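Killach hand-held gripper, two months in

I bought the Killach in September to record kitchen tasks for a small automation project, mostly picking up jars, cups and utensils. It does that well enough. The trigger is light and the soft pads hold smooth ceramic without squeezing hard.

The trouble started on a Sunday at 2,000 cycles. The left finger began closing late, so a full jar tipped toward the slow side and spilled over my hand. Cold milk, luckily. I would not have wanted soup in it.

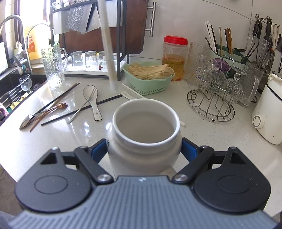

The cause was a linkage screw backing out. Nirkon, the seller, sent two replacements in 21 days and told me to use threadlocker. The manual says nothing on that. I now check both screws before each session and keep hot liquids out of it completely.

Grip is good, weight is fine, cleaning is slow because crumbs get into the body. The Morano I had before was clumsier but never dropped anything. Three stars until they fix the screws at the factory.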